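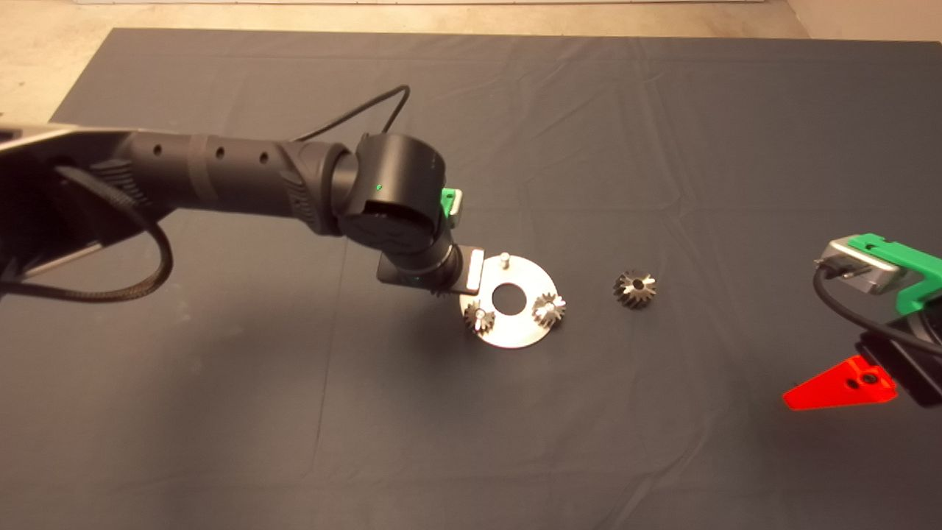 Yayra Baidoo wrote in to ask whether a savings pot can be set up before the first wages arrive, and the answer is yes, you can have it all waiting with nothing in it.

Guides > Brivine Savings > Setting up your pots

4. Your first savings pot

A pot is simply a bit of your Brivine account with a fence round it. The money stays yours and stays within reach, but it no longer shows in your spending balance, and many of our customers find that this alone is a great help towards the end of the month. Do have your card beside you before you start, and perhaps a cup of tea as well - it is a gentle job, but there are a few screens to get through.

1. Sign in and choose Pots, then New pot.

2. Give it a name you'll recognise in a year's time. "Boiler" is a good name. "Stuff" will puzzle you by May.

3. Type in a target, if you'd like one. You can leave it blank and come back to it whenever you please.

Note: a target is only a marker. Nothing stops when you reach it, and if your pot for 300 creeps up to 411 the extra stays where it is until you move it.

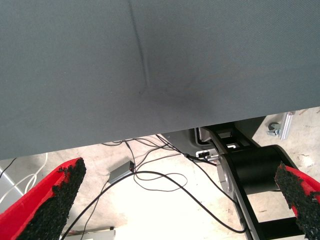
Fig. 2: Grey woven fabric, faint crease

4. Choose how the money goes in. Weekly suits people who are paid weekly, and it makes 52 payments in most years, so try the sum on paper first. Monthly is kinder if your rent and bills all leave on the same day.

5. Pick a start date. We would suggest the day after payday, to give your wages time to land.
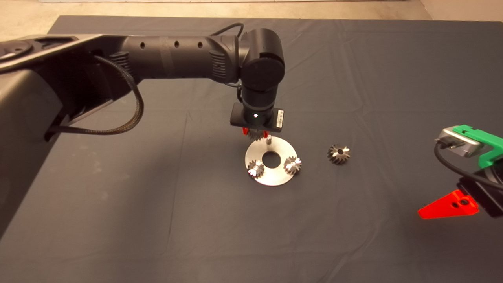 6. Check the summary, go back and alter anything that looks wrong, and press Confirm. You will be asked for your passcode once more.

Caution: payments into a pot are taken even when the spending balance is low. If you have an arranged overdraft, switch on Skip when low before you confirm, or you may find yourself borrowing in order to save.

Moving an old pot from Wisholm

Customers who joined us from Wisholm keep their pots, but the regular payments do not come across and need setting up again from step 4. Béla Tóth on our helpdesk likes people to cancel the old payment first and wait for the message saying so, and I'd go along with that. A balance under 199 moves the same day. Anything larger is checked by hand, so please be patient with us.

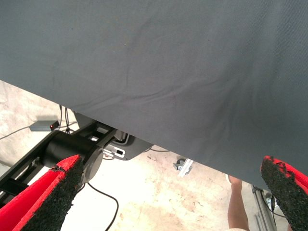
Fig. 4: Dark grey cloth with soft folds

To take money out again, open the pot, choose Withdraw and type the amount. The pot stays open at nil, ready for another go.

Related guides
Sharing a pot with someone at home
Skip when low: how it works
Closing a pot for good
Changing your passcode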